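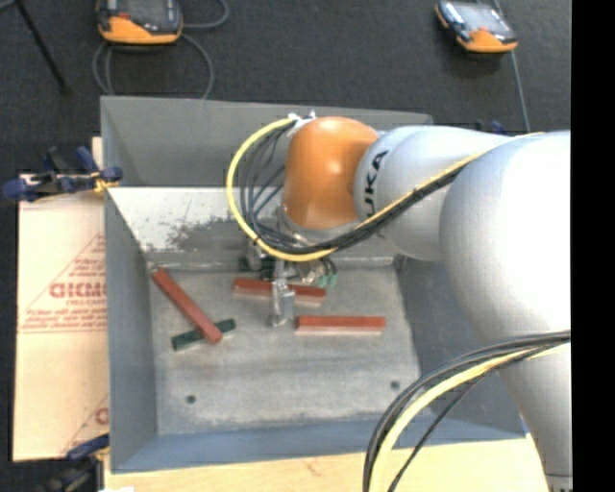 Red and dark green bars in an open gray metal bin, with an orange-jointed robot arm above.

DRADURBY WATER DISTRICT
Operations and Metering Meeting, January
Minutes

Held in the upstairs conference room, Dradurby pump house. Called to order at 2 p.m. Present: operations, metering, customer accounts, and the engineering consultant (Soliman). The laboratory sent written comments only. A quorum was present.

1. Minutes of the previous meeting
Approved with one correction. Under "Hydrants," the phrase "out of service" is changed to "flow restricted." The hydrant in question was usable at the time of the report.

2. Meter replacement
Metering reported that the district has 1271 residential connections on its books. Of these, 143 still have the older brass-body meters with manual dials. All of the remaining older meters are on the Skokitz side, where the service boxes are deeper and the lids have in many cases been paved over.

Customer accounts asked whether low readings on the older meters are being corrected by estimate. Metering replied that no estimates have been applied. Bills go out on the dial reading as taken. A test of pulled meters showed that wear causes under-registration at low flow, mainly below the rate of a single open tap. At higher flow the readings stayed within tolerance.

There was discussion of whether to replace by route or by age. Replacement by age would remove the worst units first but would require the crew to cross the creek several times a day. Replacement by route was preferred. Soliman noted that the install dates in the ledger are not reliable for meters moved during the Skokitz main work, so an order based on age would be partly guesswork in any case.

Agreed: proceed by route, starting at the north end of Skokitz. Paved-over lids to be marked with paint before the crew arrives. Customer accounts will mail notices ahead of each section.

3. Pressure complaints, Prornitz Hill
Complaints continue from the upper end of Prornitz Hill, mostly in the early morning. The logger installed at the top hydrant shows a dip each weekday that lines up with the fill cycle at the lower tank. No similar dip appears on weekends, when the fill runs overnight.

Soliman presented 2 options. The first is to move the weekday fill to the overnight window. This has no capital cost, but it shortens the period in which the tank turns over, and the laboratory's written comments ask that chlorine residual be watched closely if the change is made. The second is to install a pressure-sustaining valve on the tank inlet line. The valve would hold upstream pressure during filling and would slow the fill somewhat.

Operations favored trying the schedule change first. It was pointed out that the valve vault on the inlet line is small, and that a new valve with its isolation fittings may not fit without breaking out a wall. Soliman will measure the vault regardless.

Agreed: move the fill to the overnight window on a trial basis. Logger to remain in place. Residual samples to be drawn at the tank and at the Prornitz dead end, on a schedule set by the laboratory.

4. Flushing
Unidirectional flushing of the 4-inch lines is complete except at the school loop, where a gate valve would not close fully. The valve was exercised several times and gained a few turns, then stopped. Operations believes there is debris in the seat — the stem turns freely and the packing is sound. The loop will be flushed again once the valve has been opened up or replaced.

The discharge point at the lower meadow drained slowly. A longer hose will be used next time so that water reaches the ditch directly.

5. Valve records
The paper valve cards and the map do not agree in several places. The main cause is that distances on the cards were measured from curbs that have since been rebuilt. Operations asked that new measurements be taken from building corners or hydrants. Soliman supported this and asked that the old figures be kept on the card with a single line through them.

Motion to adopt the new measuring practice. Seconded and carried.

6. Other business
The heater in the chemical room trips its breaker. An electrician has been called.

The gate key for the Skokitz tank site has been copied. The spare is in the key cabinet, top row.

Customer accounts requested that shutoff notices state the street side affected. Operations will add a line to the form.

7. Next meeting
Wednesday, same room. Vault measurements and the first residual results to be on the agenda.

Adjourned at 4 p.m.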